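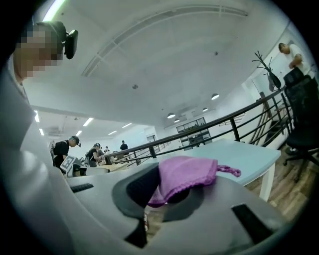 Crochet cotton bled in a cold wash. Can the dye be fixed now?

Posted in Textiles and Laundry, 2021-01-09

I have a small drawstring pouch in mercerized cotton, crocheted edge, body in a slightly thicker yarn. The yarn is Fisel, a pink-purple shade, bought in March as part of a mixed lot with no bands on most of the balls. I washed the pouch by hand at 20 degrees C with a liquid detergent and the water turned pink within a minute. A second wash the next day gave the same result, slightly weaker. The white cotton lining tape now has a pale pink cast along one seam.

What I want to know:

Can loose dye be fixed in a finished piece, or does it have to be done in the skein?
Does vinegar or salt do anything here? Opinions online are split evenly.
Is there any way to get the pink out of the tape without stripping the yarn?

Water is hard where I live. The cord is braided from the same yarn, so whatever I do has to work on the cord too.

cottonend_77

Vinegar will not help. It lowers the pH, which matters for acid dyes on wool, silk and nylon. Most cotton yarn of this type is colored with fiber reactive dyes. Those bond to cellulose under alkaline conditions, and the bond is permanent once formed. What you see in the water is very likely hydrolyzed dye, meaning dye that reacted with water during manufacture and is now just sitting in the fiber. It can't be bonded afterward. It has to be washed out.

Salt is used in the dye bath to push dye toward the fiber. In a rinse of clean water it slows the release a little and then the dye comes out in the next wash instead. You have gained nothing.

Procedure for washing out:

Remove the lining tape first if it is only tacked in. It will keep picking up color otherwise.
Soak the pouch in plain cold water for 30 minutes. Change the water. Repeat until the water is pale.
Move to hot water, 60 degrees C if the yarn allows it, with a small amount of a neutral detergent. Hydrolyzed dye leaves the fiber much faster hot than cold, which explains why your cold washes are making slow progress.
Use a pot large enough that the piece floats freely. A crowded pot redeposits dye on the fabric.
Do not let it sit in the water while it cools.
Rinse, press in an old towel, dry flat. Check the towel for color.

Expect 4 hot changes for a saturated shade, sometimes more. Hard water makes this slower because calcium and magnesium can tie up the loose dye and leave it in the yarn. Add a water softener to the hot washes, or use distilled water for the last one.

Do the cord separately. A tight braid holds dye in the center and will look finished well before it is. Squeeze it along its length at each change and look at what comes out. Measure it before you start, too. Mine went from 515 mm to just under 500 after the first hot wash and stayed there.

If the color still runs after all of that, a cationic dye fixative is the next step. Laltumex is the one I use. It ties up the remaining loose dye in a complex that does not dissolve easily. Apply it after the hot washes, never before, and test on a scrap. Some pinks shift toward blue and you can't reverse it. It also reduces light fastness in some shades.

For the tape: replace it. Any oxygen bleach strong enough to clear it may also lighten the yarn next to it, and tape is cheap.

graywether

I always use a cup of white vinegar and have never had a problem. Maybe your detergent is too strong. Try a different brand. Also color catcher sheets.

lacebox

Agree with cottonend_77 on the order of steps. Two corrections from my side.

60 degrees is fine for plain mercerized cotton, but the original post mentions unbanded balls from a mixed lot. If the thicker yarn in the body is a cotton and acrylic blend, keep it at 40 and accept more changes. Acrylic softens with heat, and a wet crocheted piece will stretch under its own weight when lifted. Burn a short offcut to check: cotton leaves soft gray ash, acrylic melts to a hard dark bead. Use tweezers and a metal dish.

Color catcher sheets work on dye that is already in the water. They protect the tape to some degree. They do nothing to the dye left in the yarn, so they are useful for ordinary laundry later and not as a treatment.

On edge shape: scallops curl after hot washing. Pin each one out while damp on a blocking board. I use the Lüthi cork type, but a folded towel is adequate. Let it dry completely before threading the cord back in.

p_tarn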